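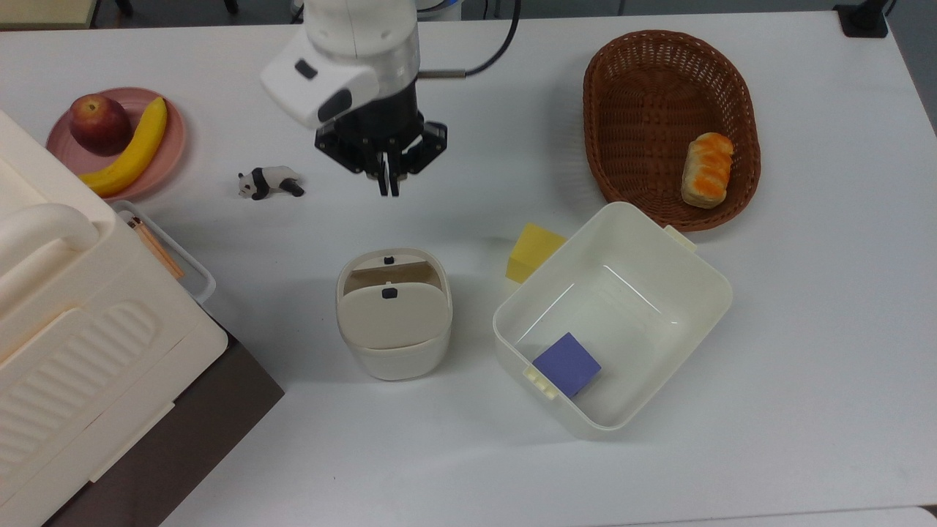
Sorting small stuff off one table
Cremilda Dantas
I have one white table that collects everything, toys and pretend food included, and I need it clear by 25th October. I don't want to buy more bins. Right now the banana shares a pink plate with what looks like an apple, and the panda is lying loose next to it. Do you sort by type or by who plays with it?

Zatstead
By type. Food in one tub, animals in another. Use an open tub for whatever gets played with most — lids slow kids down. I did ours in 35 minutes.

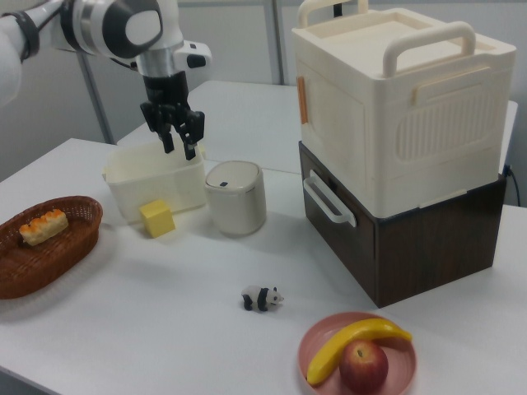
Keep single blocks with the other blocks, even if there are only 2 of them. Baskets are fine for animals, but small parts can poke through an open weave, so line it with a dish towel.

Bednárik
depends on the kid. mine dumps it all out anyway

Clarna
Agree with Zatstead. Put the big things away first, then you can see what's left.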